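# Visit report: Filtley shared workshop, gripper build

September 2021

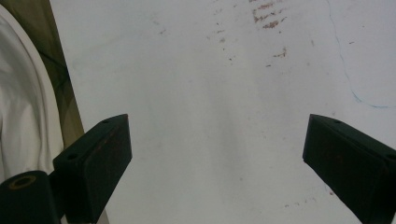

*The two fingers open over the white work surface. Black blocks, small round holes in the top faces.*

Filtley opens its workshop to visitors one afternoon a month. I went to see the hand-held gripper its members are building under the name Skatano. The purpose of the visit was to decide whether our own group should copy the design or continue with the one we started in January. Notes are in the order I took them.

## Site

The workshop is a single long room behind a tile warehouse, entrance at the side. Parking is on the street. Machine tools are at the far end, a mill and two lathes, with the electronics benches nearer the door. The gripper build has a bench to itself between the two. Visitors may handle parts but not power anything up without a member present.

## Fingers

The fingers are plain rectangular blocks, matte black, set at an angle so the tips point inward. No pads were fitted at the time of the photo. I could see faint brownish scuffs on the side faces. The left finger has two small round holes in its top face, one near the tip and one at the outer corner toward the base. A hole sits near the tip of the right finger as well.

The members intend to use the tip holes for interchangeable pads. Three pad materials are on the list: silicone sheet, cork and a soft printed plastic. The silicone had been cut but not punched. I asked for the hole spacing and was told it will be published with the next drawing set. Until then anyone copying the part has to measure it.

Block fingers are heavier than they need to be. The members know this. Their position is that mass at the tip matters less on a tool carried by hand than on one at the end of a powered arm, and that a block is easy to clamp for rework. I agree with the second part. The first part depends on how long the operator has to hold it.

## Mounting and drive

The left finger sits directly against a rounded black housing with a circular opening in the top. The opening has a thin olive-brown rim.

The drive is a small geared motor with a lead screw, supplied by Anozie as a kit. Full travel takes roughly 5 seconds at the voltage they use, slow for picking but acceptable for setup work. Backlash at the fingertips was noticeable when I moved them by hand with the power off. A spring between the carriages would take most of it out. One was tried earlier in the year and removed when it fouled the cable.

Total weight of the tool without battery is 197 grams by the workshop scale. The battery hangs from the operator's belt on a coiled lead.

## Work surface

Trials are done over a pale surface, smooth and slightly mottled. It carries reddish-brown streaks and dots in several places and a thin, wavy blue line on the right side. White cloth lies in folds along the left edge. The light is diffuse and throws no sharp shadows, a good condition for checking finger alignment by eye. With the fingers apart the tips come up level with each other, near enough.

I would want a printed grid under the fingers before taking any measurements. The workshop has a large-format printer and the job would cost very little.

## Software

Control is a single board running open firmware. Commands are open, close and stop. Position is calculated from motor steps, with no sensor at the fingertip. Homing has to be repeated after each power cycle. The log is a plain text file, one line per command, and can be read in any spreadsheet.

A version with current sensing exists on a branch written by a member who also belongs to Skadatitz, the club across the river. It has not been merged. I was shown the code but did not see it run.

## Comparison with our build

- Fingers: theirs are simpler to make. Ours are lighter.
- Drive: similar. Their screw is finer and slower.
- Control: ours has limit switches, theirs does not.
- Documentation: theirs is better, apart from the missing hole spacing.

## Recommendation

Keep our drive and controller. Copy the block fingers as a second set and try them with cork first, as we have it in stock. Ask Filtley for the drawing set once it is out and offer our limit switch bracket in exchange.

Open items: hole spacing, cable routing around the spring, access to the current sensing branch.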